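Section 3: Setting up the check-in tablet at your polling place

Okay, you've got the hall unlocked and the tables where you want them, so let's get the tablet going. I've set up Ziltero at the Flatesex precinct for a good few elections now, and I wrote this section the way I'd talk you through it if I were standing next to you. Give yourself a full hour before the doors open. You probably won't need it all, but the one time I cut it close I was still typing in the precinct code with a line out to the parking lot!

Have the sealed envelope, the charger and the paper poll book within reach before you start.

1. Check the number on the case seal against the number on your envelope. If they don't match, stop right there and call the county desk. Don't break the seal first and call second (yes, I've done it, and the paperwork was awful).

2. Break the seal, put both pieces in the envelope and sign across the flap. Your second clerk signs too.

3. Plug the tablet in before you turn it on. The battery will get you through a short outage, but I wouldn't trust it for a whole day of voters.

4. Hold the power button until you see the Ziltero logo. Then let go and wait. It sits on a blank screen for a while, and everybody's first instinct is to press the button again — please don't, you'll only send it back to the start.

5. Enter your precinct code. Ours is 1011, yours will be printed on the inside of the envelope. The screen should come back with the name of your polling place. Read it out loud to your partner.

6. Tap "Load voter list" and wait for the green bar.

Note: The list on the tablet is only as fresh as the last county update. Someone who registered or moved close to the deadline may be on the supplement sheet and nowhere else, so keep that sheet on the table, face down, all day.

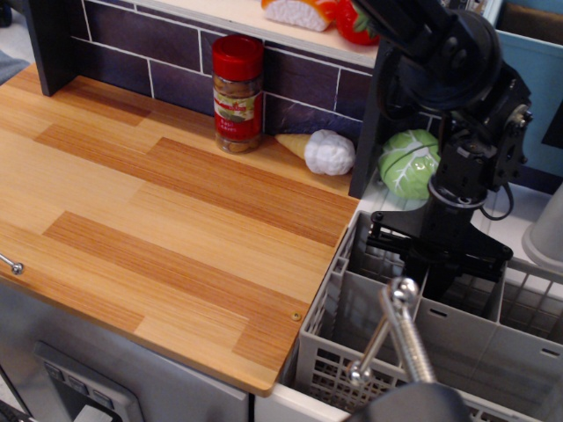

7. Compare the voter total on the screen with the total on the cover of the paper poll book. A small precinct like our annex has 165 names, so a mismatch jumps right out at you. In a big one, read the number digit by digit.

8. Run the test lookup. Type the practice name from your envelope (ours is always "Test, Voter") and make sure a record opens. Close it with "Cancel" and never with "Check in," or your count will be off by one before the first person walks through the door.

9. Print the zero report. Both clerks sign it and it goes on the wall by the entrance.

Caution: If the printed report shows anything other than zero, do not open the tablet for voters. Switch to the paper book and call the desk. Voting goes on as normal while they sort it out, so there's no need to hold up the line.

When a name doesn't come up

This is the part new clerks worry about most, and I get it. Take it slowly and keep your voice friendly.

1. Ask the voter to spell the last name, then search with just the first 3 letters. Accents and hyphens trip the search up constantly. Vija Vītola, who clerks with me, can't find her own record unless she types a plain "i."

2. Try the date of birth on its own.

3. Check the supplement sheet.

4. Look up the address. If it belongs to another precinct, print the directions slip and hand it over.

5. Still nothing? Offer a provisional ballot. Don't send anyone home and don't guess out loud about why they're missing.

Note: Write every provisional in the log as it happens. I used to save them up for a quiet moment, and Finlay Galbraith had to talk me through a very long evening of matching envelopes to names.

Closing the tablet down is in Section 4. Leave it plugged in until you get there.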